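Sport Organization 2, Handout 6
Scoring, judging and the decision in amateur boxing
Lecturer: Veerle Wouters

Please read this before the seminar. We will not repeat it in class, only use it. Students who were in the September group can skip section 1, but sections 2 to 5 are new also for them.

1. What the judge is asked to do

A judge at the ring is asked one question after each round: who won this round? He or she is not asked who is the better boxer, who is stronger, or who will probably win the bout. Many mistakes of beginners come from mixing these questions. A boxer who looked excellent in the first round can lose the second, and the judge must write it so.

In this course we use the ten-point system. The winner of the round receives 10. The loser receives 9 if the round was close or clear, 8 if he was strongly dominated, and 7 in rare cases. In our practice material there is no round with 10–10. If you find the round even, look again at your notes and decide.

An amateur bout in our material has three rounds of 3 minutes. The judge has only the short break to decide, so the decision must in practice be almost ready when the bell sounds.

2. The criteria, and their order

First comes the number of quality blows on the target area. A quality blow lands with the knuckle part of the closed glove, on the front or side of the head or body above the belt, and is not blocked. A blow on the arms is nothing, even when it makes a big noise.

Second is domination by technique and tactics. Who decides the distance? Who makes the other one miss and then answers?

Third is competitiveness, which I find the most difficult to teach. It is the will to win as it shows in the boxing itself. Walking forward is not enough. A boxer who walks forward into clean jabs for 3 minutes is losing the round.

Use the criteria in this order. If the first gives a clear answer, you can stop there. Students like to go to the third criterion immediately — it is the one the crowd reacts to.

3. The case: Diệp against Jaiswal

We take the final of the Grumemton club tournament, light middleweight. The hall had 3112 spectators, and you will hear them on the sound track. I advise you to watch once with sound and once without, and to write two separate cards. In the last group, 14 students changed at least one round between the two cards.

Round one. Diệp boxes from the outside with the left hand and wins the exchanges at long distance. Jaiswal catches him once on the ropes with a right hand to the body. Most students give 10–9 to Diệp, and so do I.

Round two. This is the round for discussion. Jaiswal closes the distance and throws much more, but a large part of his work ends on the elbows and gloves. Diệp throws less and lands clean. There is a warning to Diệp for holding, with no point taken. Please remember that a warning without deduction does not change your card. The referee deals with it, and you score what is left.

Round three. Jaiswal wins it clearly. Whether it is 10–9 or 10–8 depends on how you see the last 90 seconds, when Diệp is hurt by a left hook and does not answer for a long period. He is not counted. A count does not give 10–8 automatically, and the absence of a count does not forbid it. 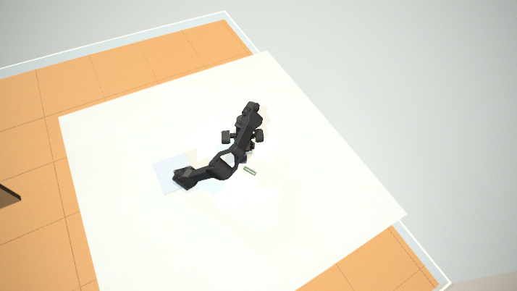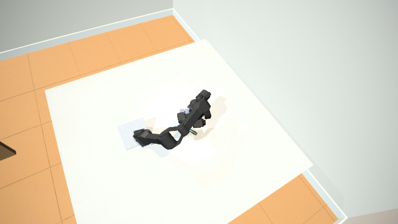 Kuldeep Jaiswal wrote to me after he had read the first version of this handout, and he disagrees with my text on the second round. In his opinion his body punches were landing under the elbow and not on it, and the judges on the far side of the ring could not see this. He also says that the pressure in round two was the reason Diệp was so tired in round three, and that a card should show this somehow. I have kept my text as it was, but his first point is a good one and you should check it on the recording from the blue corner. About his second point I must be strict: every round is scored alone. The effect of round two will be seen in round three, and there it will be paid.

4. Position of the judge

Judges sit on different sides of the ring for the reason that Jaiswal gives. The body of a boxer, the referee, and sometimes the corner post hide a part of the action. A judge scores only what he or she has seen. It is not permitted to guess from the sound of the blow, or from the head that moves back — a good defensive boxer moves the head back before the glove arrives.

Two judges can therefore have different cards and both have worked correctly. When newspapers write "split decision scandal", first ask where each judge was sitting and which round made the difference. Very often it is one close round, and the rest of the cards agree.

For the exercise you will each be given one side of the ring. Do not look at the recording from the other sides before you have handed in your card.

5. Announcing and explaining the result

In the seminar we also practice the announcement. The supervisor checks the addition, then the announcer reads the result, and the referee raises the hand of the winner. Keep this order. At the Stivia junior evening the hand was raised before the cards were added, and it had to be taken down again, which was very unpleasant for both boys.

When a coach asks for an explanation, the judge does not discuss at ringside. The coach speaks to the supervisor. The answer should name the round and the criterion, for example: "Round two, quality blows." Do not speak about the character of the boxer or about his earlier bouts.

Exercise

Score the Diệp–Jaiswal final from your assigned side. Write one line of reason for each round, and underline the criterion that decided it. For round two, please write also what would have changed your mind. Cards written in pencil will be given back.

Reading

The course reader, chapter on officials, and the Flutaveck score sheets (both the blank one and the filled one). The filled sheet has an error in the addition of the red corner. Find it and bring it with you.

V. Wouters, office hour as usual, after the second lecture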